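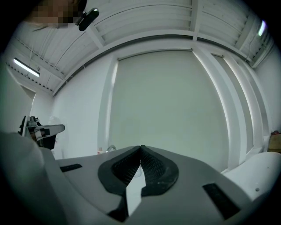
Slide 1. White wall panel, two pillars to its right. Leave this up while people sit down.

Hello and thank you, wow, full house! I'm Rajitha Navaratnam, I fit out rooms for a living, and for the next 40 minutes I get to talk about my favorite subject, the plain white room. (Pause. Somebody usually laughs.)

Start with the wall panel. Big, flat, white, with a thin darker line along the top where it meets the ceiling structure. Ask the room: who noticed the line before I said it? I love that line! It gives your eye somewhere to stop. Take it away in your head and the wall and the ceiling start to run together.

Then the pillars. Both tall, both white, one a bit behind the other, and a narrow gap between them that sits in shadow. Same color family all the way across, and you can still tell near from far. Point at the left face of the nearer one, where it's brightly lit. Don't rush this, let them look.

Story: the Hailu reading room. We had 18 paint cards taped to one wall, all of them "white." I went in at breakfast and picked a cool one. I went back after lunch and it looked blue, properly blue, like skim milk. The client was very kind about it. We moved the cards to the wall across from the windows and started over, and the one we ended up with was a card I'd thrown out on the first morning.

So, how I test now. Paint two coats on a loose board, not on the wall. Carry the board around. Stand it in the corner, stand it by the door, lay it flat and look down at it. Look at it with the lights on and with them off. Do it again on a gray day if you can wait for one. (Hold up the Tinley board here. It's in the blue bag, NOT the tote.)

Slide 2. Edges.

My big enthusiasm, sorry in advance! In a white room the edges do all the drawing. A shadow gap, a trim line, a corner that's been sanded properly. At Trustetti we spent more on the joint between wall and ceiling than on the paint, and I'd do it again tomorrow. Mention the decorator who redid a corner four times. Pass the trim samples down the left side, get them back on the right.

Slide 3. Pillars, love them or box them?

People always want to hide pillars. Mirrors, plants, shelves wrapped around. Try leaving them alone for a month first. At Erach we kept 17 of them bare and painted them to match the walls, and people found their own favorites to lean on, which made me very happy. Scuffs: yes, they happen, keep a labeled jar of the same paint. Touch up with a small foam roller, since a brush leaves a patch that shines.

If time is short skip the gloss levels and go straight to lamps.

Slide 4. Lamps. Warm bulb first, count of five, then the cool one, both aimed at the board. Ask for the house lights down (switch is by the side door). This is the bit people write to me about afterward!

Questions. Repeat each one into the mic. Paint cards are on the back table, please take some home.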